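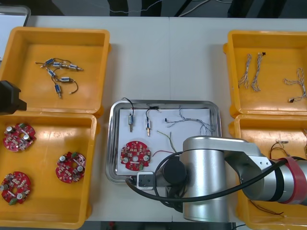 Pre-show safety checklist, Duggan Hall, Turamville
Act: Skunar, album launch. Checked by Nghĩa Thái, March 2021.

1. Fire exits clear: Fail, then pass. Merch table was across the left one. The band's T-shirts now have a worse spot and we all have a way out.

2. Capacity sign posted: Pass. It says 83. The guest list says more, and I've had words with Adoración Aranda.

3. Cables taped down: Pass, except stage right – the synth player "likes them free." Taped anyway.

4. Smoke machine: Pass on low. High is for bands who don't want to be seen, and on the strength of the December single I did offer.

5. Earplugs at bar: Pass. Box of 1000, nine gone, all to staff.

6. Lighting rig bolts: 11 checked, one loose over the drummer. Tightened.

7. Confetti cannon: Fail. Not on the rider, not on the insurance, back in the van.

Recheck item 1 at doors.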